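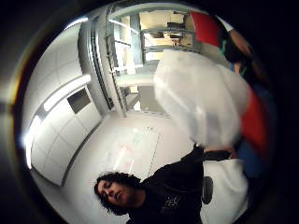

Bags off the floor before the robot goes out

I've had two robots in the utility room for a while now, a Jodico floor sweeper and a Zulley doser that squirts detergent into the washer by itself, and I love them both (most days). But in May I managed to break one and flood the floor with the other in the same afternoon, so these are the things I do differently. If you have anything similar, maybe you'll be spared the mopping.

The bag came first. I'd been sorting things out of a big plastic bag, the thin see-through kind that weighs nothing, and I let it drop. The Jodico was on its 3 p.m. run. It went straight over the corner of the bag, the brush grabbed it, and instead of stopping like it's supposed to with a sock, it just kept winding! Thin plastic doesn't seem to be stiff enough to trip the jam sensor on mine. By the time I smelled something hot, the brush had a tight white rope around it and the motor was really suffering.

So now every bag gets hung up or knotted before the sweeper starts. A knot in the middle is enough for small ones. Big ones I fold flat, roll, and put up on a shelf. Straps count too, and so do drawstrings and anything with a loop.

Getting wound-up plastic off a brush

Switch it off at the actual power switch, not the app. Mine woke up in my hands the first time, when the app decided the "error was cleared," and I nearly lost the end of a fingernail. Flip it over on an old towel. Then:

Pop the brush cover and lift the brush right out. Don't try to pick at it in place.

Slide a seam ripper along the groove, pointing away from you. Scissors work but they nick the rubber.

Pull off the end caps. The worst of it is always hiding under there, and that's the bit that melts.

If any plastic has melted onto the axle, let it cool all the way and flick it off with an old gift card. I tried a warm cloth and only smeared it.

Spin the brush by hand before you put the cover back. It should turn freely and quietly. Mine squeaked, and I ignored the squeak, and a week later I was buying a new brush.

The doser, or how I ended up with foam to the door

This one was worse. The Zulley has a tank you fill from whatever detergent you use, and a little pump that sends a measured shot to the washer at the start of each cycle. Very nice until the valve sticks open. I'd topped the tank up to the 700 ml line that morning, and the whole lot went through in one load while I was out of the room swearing at the sweeper. I came back to foam creeping out under the washer door, and the sweeper (just repaired, so proud of myself) set off to clean it up. Please don't let a floor robot drive into suds. It spreads them beautifully and then it stops.

What stuck the valve was old dried detergent. I'd been pouring from one bottle, then from a refill, then from a third thing I got on sale, and never rinsing the tank in between. Something in there had turned to jelly.
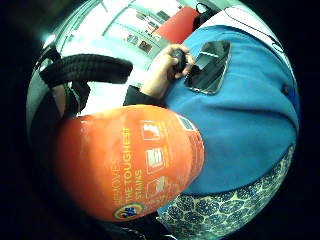

These days I stay with one detergent at a time and I keep the bottle within reach, so if the doser acts up I can go back to measuring with a cap like a normal person. I fill the tank with two or three loads' worth and no more. It's a bit of a pain, I know, you bought the thing so you wouldn't have to think about it. But a stuck valve can only dump what's in the tank!

Every time I finish a bottle I also run a tank of plain warm water through on an empty cycle. If the water comes out in spurts, the valve wants cleaning. There's a tiny mesh filter on mine, on the underside, that isn't shown in the booklet at all. An old toothbrush does the job.

If you do get a flood of suds

Pause the washer and leave the door shut. Unplug the doser, and park the sweeper somewhere high and dry. Scoop up the foam with a dustpan before you go near it with a mop, you'll save yourself a dozen rinses. Then run rinse cycles with cold water until the glass is clear. Mine took most of the evening. And watch your feet, tile with detergent on it is like an ice rink - I went down on one knee and had the bruise for ages.

Anything that was plugged in near the floor, leave it unplugged until it's properly dry inside. I gave the sweeper 2 days on top of the cupboard, on its back with the bin out.

Odds and ends

Set the sweeper for a time when you're not sorting laundry. Mine goes at 7 in the morning now.

Draw a no-go area in front of the washer if your app lets you. The Jodico one forgets it after updates, so I check it.

Don't hide the doser's plug behind the machine. I had to reach across wet floor to get to mine, and I've since moved it to a socket at shoulder height.

A drip tray under the tank is worth having. I used an old baking sheet until I found something that fit.

A replacement valve for the Zulley cost me less than the new brush did, annoyingly. If yours is past 80 loads and has never been cleaned, take the tank off tonight and have a look at what's in the bottom.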